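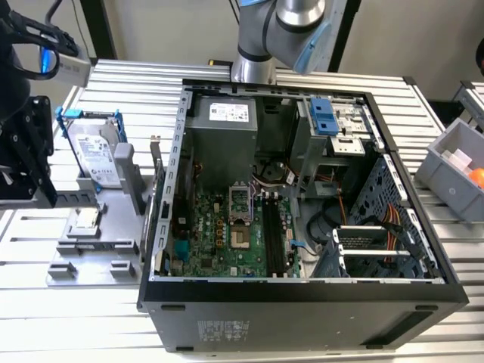 What do you take out of an old office tower first? The hard drive, before anything gets weighed or sold on.

So says Edem Gbeho, who has been stripping desktops at Givus for 18 years and talks while he works. Quick chat, tea going cold. I asked why the drive. "It's the bit with somebody's life on it," he said. "Payroll, holiday photos, the lot. I want it logged before I touch teh rest."

Blue plastic means touch, he says. Latches, tabs, caddies – on a lot of office machines that's the colour to look for. No screwdriver.
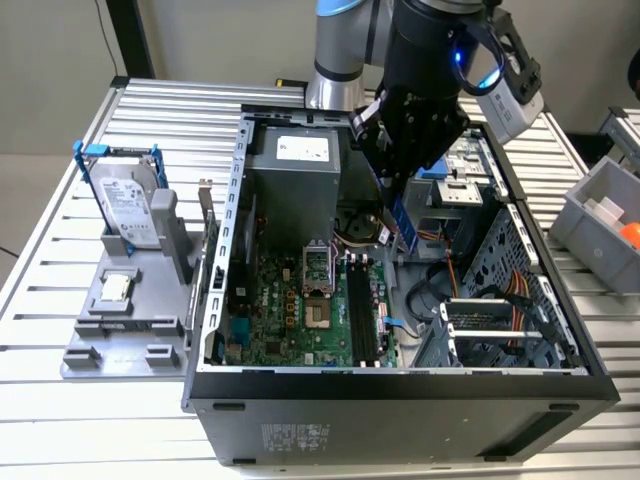
"People yank," he went on. "They see a cable and they yank. Unplug it at the connector, takes 2 seconds." Power supply stays shut, always. Memory he keeps if the size is any use. Empty sockets he covers, bent pins being the thing he hates most.

Worst job? A load from Vikthorpe, 5 pallets, every case stuffed with carpet fluff. "Sneezed till April."

And the cases themselves? Steel, mostly, so they go to Aitken for scrap. He keeps the screws. Jars of them, not sorted, he was a bit embarassed about that.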